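Visit report: gripper trials at Brarkov

Marina Galanis and I went to Brarkov on Wednesday to look at the hand-held grippers we are thinking of buying for the textile work. The visit was supposed to take the morning. We left a little after four.

Brarkov has its office on the upper floor of a former print shop, but most of the handling work is done in a rented house two streets away. We were met by Leonilde Cardoso, who looks after the hand-held tools, and she took us through the office first. There is a bench with two arms on it, both running the Bassey controller, and a rack of spare fingers sorted by stiffness. The arms were running a pick-and-place cycle on folded towels. We watched the cycle for a while and asked about stopping times, then walked over to the house.

We had asked to compare two setups. The first is the Wakier finger set, which is the softer of the two and flexes along its whole length when it closes on something thick. The second is the Drokum set, stiffer, with a harder tip. Both fit the same housing and swapping them takes one hex key. Leonilde did the first swap in under three minutes. Mine took longer, mainly because I dropped a screw.

The trial was clothing on a bed: pick up a garment by a chosen point, lay it out lengthwise, fold it once, then put it down at the other end. Brarkov prefers beds to tables for this. A mattress gives under the fingers, and a patterned cover makes things harder for the vision side. Their view is that a model trained only on plain tabletops learns very little about either problem. Marina was skeptical about the patterned cover before we started and wanted a plain one for the baseline. We ended up doing most of the session on the patterned one.

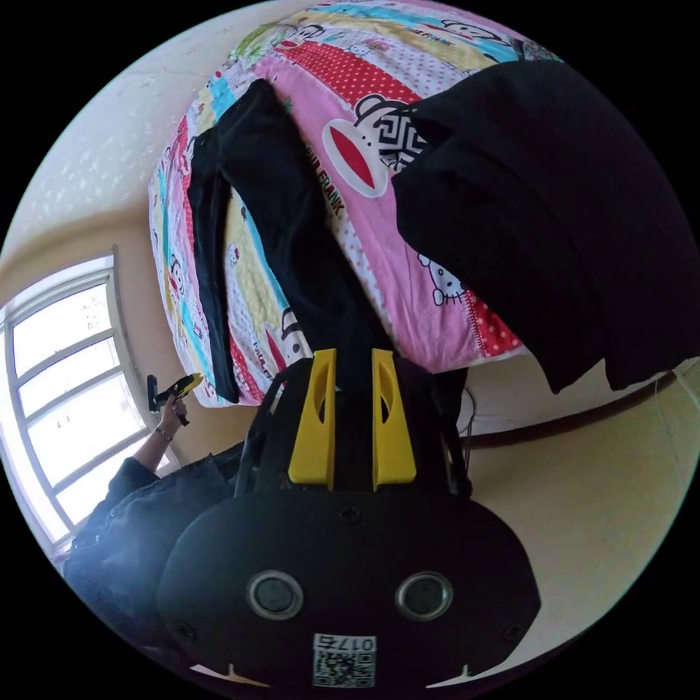
Black trousers on the patterned duvet, seen from the camera on one hand-held gripper. The second gripper is at lower left.

Trousers were the most useful item of the day. The waistband is easy with either set. The hems are where the two differ. With the Wakier fingers I could get hold of one layer of a hem and lift it without dragging the layer below. With the Drokum fingers I picked up both layers more often than not, and twice I took a pinch of duvet as well. On the other hand, the Drokum set held better on a long pull. When you straighten a leg from one end, the softer fingers start to slide before the fabric is flat.

Dark fabric was a problem for the camera side with both sets. Folds in black cloth have very little contrast, and on playback it was hard to tell where one layer stopped and the next began. Leonilde said they have tried more light and it helps less than expected, as daylight from a window changes through the session anyway. They now record at different hours on purpose.

The wide lens takes some getting used to. Straight edges bend, and on the first few playbacks I misjudged how far the fingertips were from the cloth. What it does give you is context. The other gripper often stays in view, and Marina thought that alone would save us the overhead camera we had budgeted for. I am less sure. When the hands are close together one tool can block the other, and I would like to see that tested before we drop the third view.

Weight is the other point. We each worked for 13 minutes without a break and my wrist knew it by the end. Marina, who has smaller hands, found the trigger reach too long and asked about a shorter handle. There is one, but it is only made to order – eight weeks, no discount on quantity.

Back at the office we went through the numbers. Brarkov has logged 1,651 garment episodes since July, and 58 of those had to be thrown out for lost tracking. Most of the losses came when a tool was turned quickly toward a bare wall. They slow down near walls now, and the operator's sheet says so in large type.

What we agreed:

Brarkov will lend us one pair of housings with both finger sets for 3 weeks.

We will run our own hem test on shirts and trousers, light and dark, and send them the results.

Marina will check whether the Bassey controller can read our existing log format. Leonilde thinks it needs a converter, and she is sending the one they wrote.

The question of the overhead camera stays open until the hem test is done.

Parking is behind the print shop, entrance from the side street. The front lot belongs to the bakery and they do ticket.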